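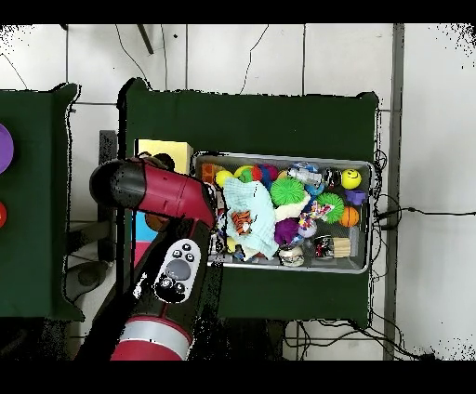

Daiane Miranda told me that a stop you can't explain is worse than a crash, and she wrote it in the comments under my last post, so I can't even pretend I wasn't warned. Her point was that with a crash you at least get a dent to look at. I read that, nodded, went back to my coffee and carried on as before. And then we had our September.

Posted in September by Gilles Arnaud

Some of you have been following the toy sorting for a while now (hello, and thank you for the kind messages about my back, it's much better). For anyone new, we are teaching an arm to pick one thing at a time out of a very full tray and put it down next to it. The tray is deliberately a mess. Evberg, where I do this work, wanted soft things and hard things and shiny things all jumbled together, and I will admit that I enjoyed the shopping more than a grown man should.

The trouble started small. In the middle of a perfectly ordinary pick the arm would stop, go stiff and throw a fault, and the only thing on the screen was the number 1107. The manual has exactly one line for 1107, and it says "joint load outside expected range." Well, all right! But which joint, and expected by whom? I cleared it, the arm went home, and the next pick was fine. So I did what you do when you're busy, and I called it a hiccup.

By the end of that week I had a log with 38 hiccups in it.

I should say that nothing was hurt, and neither was anybody. What bothered me was how I had started to behave. After the first handful of stops I'd gotten into the habit of clearing the fault and reaching in to straighten whatever the gripper had been fussing with, all in one movement, the way you'd flick a crumb off a table. One afternoon, a little after four, I cleared it with my right hand while my left was already over the tray, and the arm started back to its home position with my wrist under it. It moves slowly in that mode and I pulled out in plenty of time. But I sat down for a good long while afterward, and I didn't run anything else that day.

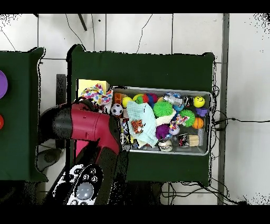
The next morning I came in early with the intention of being a sensible person. I made myself a rule, which I wrote on a piece of tape and stuck to the monitor: hands out, look, then clear. It sounds like something you'd teach a child at a crosswalk, and I'm not ashamed of it. Then I went back through the log one stop at a time, with a pot of tea and the recordings open beside it.

It took me most of the day to see the pattern, and I'd been looking in the wrong place the whole time. I had been blaming the heavy or awkward things, the ones I thought might be jammed against the rim. But nearly all the stops came when the arm was going for something near cloth. The fingers would close on what they were after and take a fold of fabric along with it, and the fold would be pinned under three or four other toys. So the arm was lifting a ball and, without knowing it, also trying to lift a corner of the whole pile. No wonder the load looked strange to it!

Cloth had given us trouble before, back when we were still borrowing bench space at Gellidberg, but in those days the tray was half as full and a snagged fold just slid free. I'd packed more in since then because I wanted a harder test. I got one.

There was a second thing mixed up in it, and this one is a bit embarrassing. The load limit lived in a settings file that came over with the Warix controller, and when we changed the fingers for longer ones, I updated the weight of the gripper and forgot its center of gravity. The arm was already a little confused about its own hand before it touched anything. On a clean pick there was enough slack to hide it. With a fold of towel pulling sideways, there wasn't.

I fixed the file first and ran 300 picks without touching anything else, just to be fair to the cloth. The stops dropped a lot, but they didn't go away. After that I added a small test lift: close, go up the width of a finger, wait, check the load, and let go if it looks wrong. It makes every pick slower, and I grumbled about that for two days before I noticed I'd stopped getting up from my chair to clear faults.
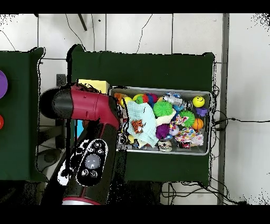 The arm over the full tray, with the polka-dot cloth at lower right.

We're not finished. I still get a stop now and then, and last week there was a brand new one, 1157, which has no line in the manual at all. I wrote to the people at Sárközi who look after our controller, and they were very nice about it and asked for the log, and I haven't heard back yet. If any of you have met 1157 in the wild, please do tell me, even if the story ends badly.

The tape is still on the monitor. I've also moved the button for clearing faults to the far end of the bench, so that I have to stand up and walk over to it, and from over there I can't reach the tray even if I want to. Daiane wrote back to say that she would have put it in the hallway. I'm thinking about it.

Next time I want to write about the spiky balls, which the arm likes much more than I expected, and about whether it's worth teaching it to move a cloth out of the way before it starts. My guess is yes, but I've been wrong about cloth before.

© Gilles Arnaud | Contact | Back to top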